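Tonard Children's Play Table, Low Model

The Tonard is a low activity table for playrooms, waiting areas and preschool classrooms. It has a dark matte top, a steel frame and four legs that adjust separately. It ships flat in one carton and goes together with the hex key in the hardware bag.

We have sold this table for 7 years, and the design has changed very little in that time. The corners were rounded off more after the first season, and the leg caps are now screwed on where they used to be pressed on.

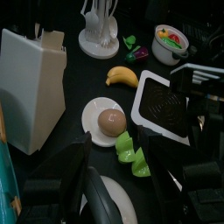 Graham Pearce

Who it suits

The low model is meant for children who sit on the floor or on a small stool. If your group uses regular preschool chairs, order the standard model instead. The two share the same top, so a low table can be turned into a standard one later with a set of longer legs.

Most of our orders come from day cares and dental offices. It also works at home, though you should measure the doorway first if you plan to move it between rooms. The legs do not fold.

The top

The top is a single panel with a sealed edge. It comes in dark only. We offered a pale gray for a while under the name Wudau, but it showed marker stains and we dropped it. Light scuffs and dust are easier to see on a dark top than ink is, so plan on wiping it down daily.

Use a damp cloth and a little dish soap. Dry it afterward. Do not use scouring pads, bleach or furniture polish. Polish leaves a slick film, and small pieces slide off more easily.

Play dough should be left to dry and then lifted with a plastic scraper. Tempera paint comes off with warm water. Permanent marker usually doesn't, and it isn't covered by the warranty.

Frame and legs

The frame is welded, with a powder coat finish. Each leg has a threaded foot for uneven floors. Turn the foot by hand until the table stops rocking, then tighten the lock nut. On carpet, check the nuts again after the first week — they tend to settle.

If you put two tables side by side, use the joining plate (part 316). It fits under the edge and takes four screws. Do not join more than two tables in a row. 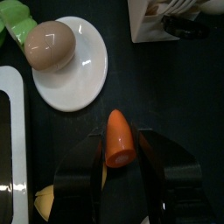 Page last changed: March

Storage and add-ons

The Terner tray hangs under the top on two runners and can be fitted on either side. It is deep enough for crayons, puzzle pieces and play food, but a stack of picture books will catch on the frame. The tray lifts out for washing.

The Tan mat is a thin non-slip sheet cut to the size of the top. It cuts down on noise a lot, and we suggest it for rooms with hard floors and more than a few children. It rolls up for storage. Keep it away from radiators or it will curl at the corners.

Rim strips are no longer made. We have a few left in the warehouse, so ask before you order anything else for an older table.

Assembly

Allow 40 minutes for one person. Lay the top face down on a blanket, set the frame over the holes and start every screw before you tighten any of them. Fit the legs last. The instructions are printed on the inside of the carton lid, so please don't throw the lid away until you are finished.

Shipping and returns

Tables leave our warehouse within 4 working days. The carton is heavy at one end, and the driver will only bring it to the front door. Returns are accepted on unassembled tables in the original carton. If a part is missing or bent, write to Brenda Dobson in the parts office with your order number and she will send a replacement without asking for the old one back.

For orders of several tables, or for schools paying by invoice, contact Girish Ahuja in sales.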